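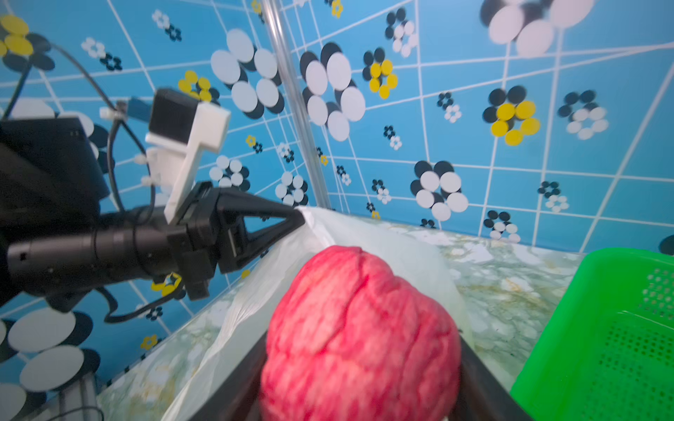

Purkness Grazing Records

Sward height, liveweight and faecal egg count records from a rotational grazing trial with ewes and lambs at Purkness farm. Collected by Caradog Edwards, cleaned and documented by Yiran Zeng.

Version 2, released 11 April 2022

What is in it

The files cover one grazing season on 11 paddocks. There are 192 ewes in the animal table, each with an anonymised tag number. Lambs are linked to their dam but have no table of their own. Nine ewes left the trial early and their rows stop at the date of removal.

Files

paddocks.csv - paddock code, area in hectares, sward type, date of last reseed
moves.csv - group, paddock, date in, date out
sward.csv - paddock, date, mean height in cm, number of plate readings
weights.csv - tag, date, liveweight in kg, condition score
fec.csv - group, date, eggs per gram, lab batch
notes.txt - field notes typed up from the day book

All files are comma separated, UTF-8, with a header row. Dates are year-month-day. Missing values are left blank. A zero in fec.csv is a real zero.

How it was collected

Sward height was measured with a rising plate meter, walking a W across each paddock before the group went in and again after it came out. Ewes were weighed on a Lakine crate, checked against test weights at the start of each session. Condition was scored by the same person throughout, on the usual one to five scale in half points.

Egg counts are from pooled samples, so they can't be matched to single animals. Samples went to the lab at Wolville in cooled boxes.

Known problems

Paddock 7 was split by a temporary fence in midsummer. It appears as 7a and 7b in moves.csv but only as 7 in sward.csv.

The weigh crate lost its battery part way through one session and 79 weights were read off a spring balance. These have "S" in the method column. They run slightly heavy and we have not corrected them.

Two tags were swapped at shearing. Fixed in this version.

Rainfall is not included. The gauge blocked in February and we did not trust it afterwards.

Use

Free to use for teaching and research with credit to the authors. Please don't try to work out prices or income from it, the sale weights are not in here. For a worked example of joining moves.csv to sward.csv see the script in the cheng folder.

Changes

2 - tag swap fixed, method column added to weights.csv
1 - first release

Corrections to Yiran Zeng, with the file name and row number.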